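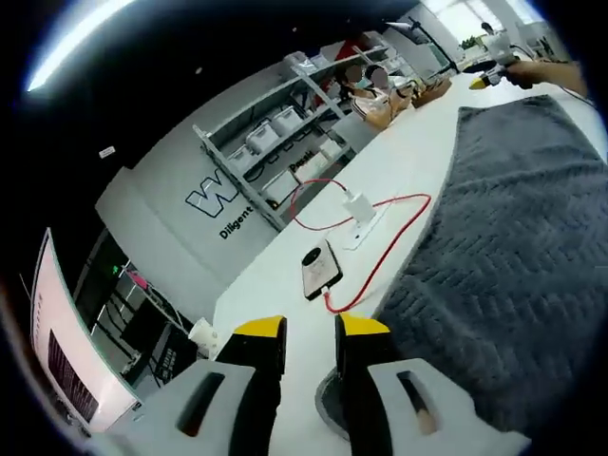

Why do people fold towels and blankets on a table when there's a bed or a couch close by?

Mostly for the height. A table lets you stand up straight, and it gives you a flat edge to line the hem up with.

4.2 The table as a folding surface

I went into this part of the study thinking I'd be writing about technique: thirds against halves, whether you roll or stack. I've got plenty of that and it's all in section 5. But when I read back through my notes from September, what people talked about over and over was the table itself, and what was already sitting on it when they came along with an armful of washing.

There were 18 people in the study, nine who folded at home and nine who folded at a shared table at work (the Brekisow and Moveleck groups from section 3, for anyone who's skipped ahead). I asked all of them the same thing, which was to tell me about the last time they folded something bigger than a tea towel. I expected short answers. I did not get short answers!

Phones came up first. A table with power is where phones go to charge, and it's often also the best folding surface going, so the two jobs end up side by side. Figure 1 has the arrangement I mean: a phone lying face down, its red cable looping out along the edge of a big grey blanket and back to a charger plugged in at the table. The cable is the bit that matters to a folder. Several people told me they'll happily work around a cup, because a cup stays put and you can see it, but a cable lies flat and gets swept up with the corner of whatever you're folding. One woman in the Moveleck group said she'd folded her own charger into a throw and spent an evening looking for it.

People dealt with this in a couple of ways. The home folders tended to clear the table first, or meant to. The work folders hardly ever did, and I think that's about manners more than laziness: you don't like to unplug somebody else's phone. So they shifted the fabric along and folded in whatever room was left, which changes the fold. With a blanket you lose the long edge, so you end up doubling it in your arms and only putting it down for the last couple of turns. Remedios Echevarría, who read an early draft of this section, called that "folding in the air and finishing on the table", and I've pinched the phrase for the rest of the paper.

Towels are easier to squeeze in than blankets, but the thick ones bring a problem of their own.

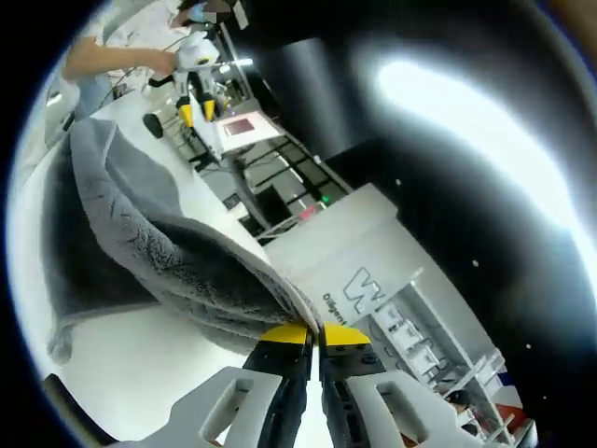
A plush towel doesn't hold a crease the way a sheet does. You press it down, you let go, and the top layer lifts a bit and slides. Folders who liked a neat pile got around this by holding the fold at one spot and smoothing outward with the other hand, and they were quite particular about which spot. Some went for the middle of the fold. Others always took the corner, next to the hem, since that's the stiffest part of the towel and the easiest to find without looking. I couldn't see that either way gave a better pile, though I only had 2 sizes of towel to compare, so I wouldn't lean on that.

The tabletop made a difference as well, and I hadn't planned for it. On a smooth surface the whole towel wants to travel when you pull one end of it. The home folders with a tablecloth or an old wooden top never mentioned this, and the work folders with slick white tables brought it up without being asked. A few of them leaned a hip or forearm on the near edge to keep things still. One man used his lunchbox.

Campos and Over, my two pilot sites, don't appear in this section, as both had benches too narrow for a blanket and everybody there gave up and used a chair. I come back to chairs in 4.3.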